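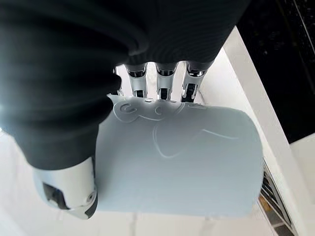

What order should you pack a cupboard in when you are moving house?

Start with whatever you use least and finish with whatever you use every day. Within each box, heavy things go at the bottom and light things on top, and anything that can break gets its own wrapping before it goes in.

Packing a cupboard for a move
Last updated May 24, 2023

These notes cover an ordinary household cupboard with mixed contents, the sort that has ended up holding a bit of everything. They work for a kitchen cupboard, a hall cupboard or the one under the stairs. They don't cover wardrobes or loft storage.

What you need

Double-walled boxes, small and medium. Large ones are fine for bedding and very little else.
Plain packing paper. Newspaper will do, but the ink comes off on pale china.
Wide parcel tape and a dispenser.
A thick marker pen.
Tea towels, old pillowcases and anything else soft you were going to pack anyway.
A bin bag for rubbish and a separate box for things you are giving away.

I used Probert boxes in the small size for the last move and they held up well. The Clirkura tape was good on cardboard but would not stick to anything dusty, so wipe second-hand boxes before you tape them.

Emptying the cupboard

Clear a surface first. A table is best, and the floor is all right if you put a sheet down. Take things out one shelf at a time, beginning with the top shelf, and finish that shelf before you touch the next. If you empty the whole cupboard at once you will run out of room and start piling things up.

Pick each item up by its body. Handles, lids, spouts and rims are the weak points on most things, and an old repair to a handle can let go when the weight comes on it. Use two hands for anything wide. Keep your thumb on one side and your fingers on the other, and don't hook a finger through a gap that you can't see into.

As each thing comes out, decide whether it is going with you. Anything you have to think about for longer than a moment can go to one side, and you can look at the whole pile together at the end. Check inside containers. I found 26 spare curtain hooks and a door key in a jar that I had down as empty.

Wiping down

Give each item a wipe before you wrap it. It is easier than washing everything at the other end, when you won't know which box the washing-up liquid is in. Let things dry fully. Damp items wrapped in paper will smell within a few days, and metal ones may mark.

Wrapping

Lay two sheets of paper flat, put the item near one corner and roll it towards the middle, folding the sides in as you go. Tuck the last corner under. You shouldn't need tape on the paper except for awkward shapes.

Hollow things should have a ball of paper inside before they are rolled. Lids are wrapped separately and go in the same box as the thing they belong to. Plates go in on edge, like records in a rack. Glasses stand upright with nothing heavy over them.

Knives and skewers need a fold of cardboard taped over the blade or point, with the word SHARP written on the outside.

Filling the box

1. Tape the bottom of the box with 3 strips, two along the join and one across it.
2. Put a layer of crumpled paper or a folded towel in the base.
3. Place the heaviest items first and keep them spread out, so that one side isn't heavier than the other.
4. Fill the gaps with tea towels or paper as you go.
5. Put lighter items on top and stop a little below the rim.
6. Add a last layer of paper and close the flaps.

Lift the box an inch and rock it gently. If anything shifts or knocks, open it and add more paper. I keep my boxes under 10 kilos. It means more of them, but everyone in the house can carry one.

Labelling

Write on two sides and not on the top, where the next box will cover it. Put the room it is going to, then a few words on what is in it. "Kitchen, baking tins and scales" is enough. Mark anything breakable on all four sides.

If you are using a removal firm or a store, they may want their own numbers on as well. Ours were stuck on by the Alby depot, and the label on the kitchen box read 2122, so I copied that next to my own note on the list.

The last box

Keep one box open until the morning you go. Kettle, mugs, a sharp knife, a cloth, loo roll, bin bags and the tape all go in it, and it travels with you in the car.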